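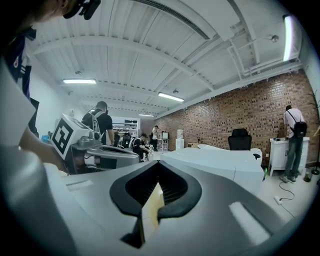 Grippers out in the main room at Hodau, brick wall on the right.

About us

Hello, and welcome to Hodau! We're a shared workshop for people who build robots for the fun of it, and I'm the one who answers the emails, so if you've written to us you've already met me.

I started out building at home. My first arm, Kerkis, lived on the kitchen table from May until we wanted the table back, and by then I had 2 half-built grippers and a drawer full of servos I couldn't shut. A few of us from the same forum clubbed together, found a long room with a ribbed ceiling and one lovely brick wall, and moved everything in (badly, in five car loads).

These days we have 85 members and all sorts on the go. The hand-held grippers get the most attention at the moment – we print the housings ourselves, and I've spent far too many evenings sanding jaws. Jinano, our floor robot, has been rebuilt so often that only the battery tray is original. The Nowicki bench is the one for soldering, and please do put the iron back in its stand!

You don't need any experience to join. Bring the thing you're stuck on, or just come and have a nose about. We've got roughly 1000 spare screws in tubs and you're welcome to any of them, though the M3s go quickly.

Our next open evening is Mon 18 July. Doors open after work, and the kettle's by the sink. Drop me a line through the contact page if you'd like to bring something big.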